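Undbridge Community Rooms Retrofit
Progress report to the Privine Fund, April 2024

Status of works

The heating and ventilation package is complete on the ground floor and two-thirds complete upstairs. The old gas boiler was isolated in February and has been removed. Its replacement, a pair of air-source heat pumps on the rear slab, has been running under manual control while the zone valves are wired back to the main panel. Commissioning of the upper zones depends on 3 motorized dampers that were delivered with the wrong actuator. Fumeo has accepted the return and supplied a revised part number.

Pipe insulation in the roof void was found to be thinner than specified along the north run. The section has been stripped and relagged at the contractor's cost. There is no effect on the grant budget.

Floors and finishes

The original plank floors have been kept wherever the joists allowed. Boards lifted for pipe routes were numbered, stored flat and refitted in sequence. Two rooms needed new boards at the thresholds, where earlier repairs had left the joists notched too deeply. Walls on the upper floor have had a mist coat only – final decoration follows once the dampers are in and the ceiling hatches are closed. 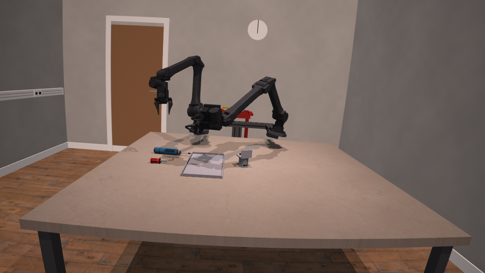

Chu asked at the last site meeting whether the design airflow for the upper rooms still held, given that the door undercuts had been reduced to suit the refitted boards. The calculation was rerun with the smaller gap. Supply rates are unchanged, but the return path through the corridor is now marginal, and transfer grilles have been added above two doors. Chu also requested that the noise reading be repeated with both fans at full speed. That test is scheduled with commissioning.

Energy monitoring

Submeters are installed on the heat pumps, the ventilation unit and the lighting circuits. The first full reading period gave 604 kWh for the heat pumps and 201 kWh for ventilation. Neither value should be used for comparison with the baseline, as the upper zones were closed and the schedule was set by hand.

Budget

Spending is within the approved total. A sum of $3,000 has been moved from contingency to cover the transfer grilles and associated making good. No further draw on contingency is expected before handover.

Next period

– Fit and test the replacement dampers
– Commission the upper zones and balance the system
– Complete decoration upstairs
– Issue the operating manual in draft

The Fund's written approval is requested for the contingency transfer.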